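# Chapter 3: Where Does the Message Go?

I learned about networks the slow way, by working in an office in Dritside where the phones went quiet every Thursday afternoon and everyone blamed the weather. I was the youngest there (and the only one who could fit behind the filing cabinets), so the job of finding out why landed on me. I knew nothing. I had a torch, a borrowed notebook and a manual with half its pages stuck together.

So if you've opened this chapter feeling a bit lost, good, you're in the same place I was! We're going to follow one short message from one desk to another and look at what happens to it on the way. No sums yet, those are in Chapter 4.

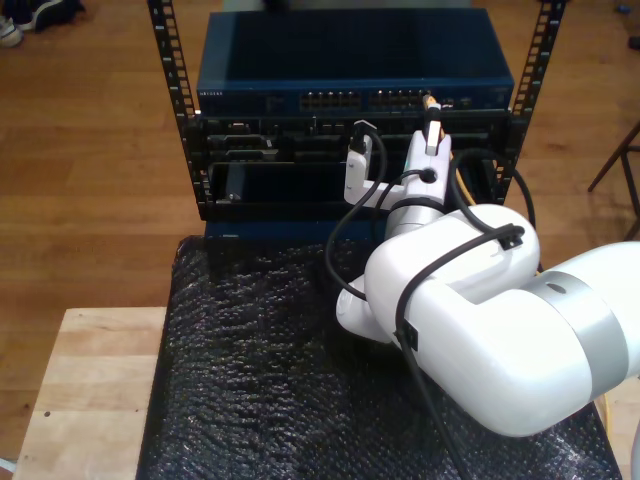
*Department of Computing and Communication, Iltedora College*

Let's start with the message itself. Say Asnakech Gebru, at a desk on the top floor, wants to tell the stores downstairs that she needs more envelopes. She types it, presses send and goes off to make tea. Her computer chops the message into small pieces called **packets**, and each packet gets a sort of label saying where it's from and where it's going. I always think of posting a very long letter on 700 separate postcards. You'd want to number them, wouldn't you? Packets are numbered for the same reason.

### 3.1 The switch

The packets leave Asnakech's computer down a cable and arrive at a **switch**. A switch is a box with a row of sockets, called **ports**, and its job is to read each label and pass the packet out through the right one. It keeps a little table in its memory of which machine lives on which port, and it fills in that table by listening. The first time a machine speaks, the switch makes a note of it.

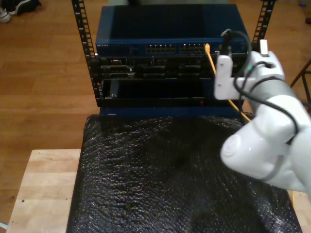 **Fig. 3.1** A network switch in a rack, with its Ethernet ports in two blocks.

What if the stores computer hasn't spoken yet? Then the switch sends the packet out through every port except the one it came in on, and waits to see who answers. We call this **flooding**. It sounds alarming, but it goes on all day in any busy building and you'd never notice.

My Thursday problem was flooding of a nastier kind. Somebody in the Cheema wing had plugged both ends of one cable into the same switch, and the packets went round and round until there was no room for anything else. They did it every Thursday, when they tidied up! We'll come back to loops in section 3.8.
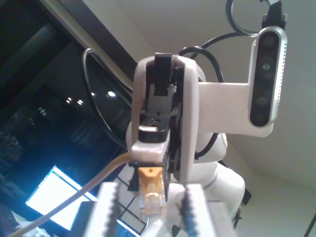 Older switches couldn't protect themselves from that sort of thing, and plenty of them are still in use, so it's worth learning the signs early on. Slow pages, dropped calls, and lights on the box all blinking together like mad.

**Before you read on**

- Find out where the switch is in your building, and ask before you open any doors.
- Write down what you think would happen if two machines had the same label. Keep your answer until section 3.9.
- Read the short piece on the Jonano library network at the back of the book.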